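Shirts come out of the dryer more wrinkled than they went in – what am I doing wrong?

Posted by Nirnura

Hello everyone! We moved into a rental in November and it came with a dryer, which I was so happy about after years of hanging things over the bathtub. But my cotton T-shirts look terrible. I put everything in together (jeans, towels, shirts, the lot), run it on high for the longest setting, and usually get to it when I remember, sometimes the next morning. I don't own an iron and would rather not buy one. The light blue one I wear most is the worst of them all.

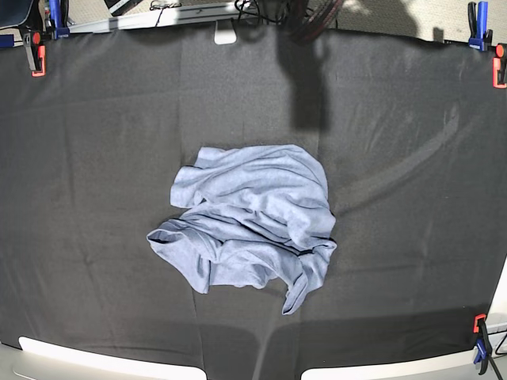
2 replies

Pratov

Oh, I feel for you, I did exactly the same for years. Two things are going on, I think. Jeans and towels are heavy and hold on to water much longer than a T-shirt does, so your shirts are baked dry and then tossed around under all that weight. And then they sit overnight in a pile and the creases set.

Dry the shirts by themselves on medium, and don't fill the drum more than halfway. Shake each one hard before it goes in – grab it by the shoulders and really snap it. Take them out while the seams still feel a tiny bit damp, lay each one on a bed or table, and pull gently at the hem and the sides.

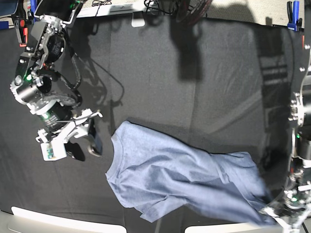 Then smooth it with your palms from the collar down, fold it or hang it up, and let it finish drying in the air. With a soft jersey shirt you can go easy on the pulling, as the neck will stretch if you tug there. I do mine at 9 at night with the radio on and it's become quite a nice little job!

If a shirt is already creased, put it back in with a damp washcloth for a few minutes and stand by to take it out.

Villa

Check the lint filter. Also turn the heat down. My old dryer got way too hot and ruined a lot of good shirts before I figured that out.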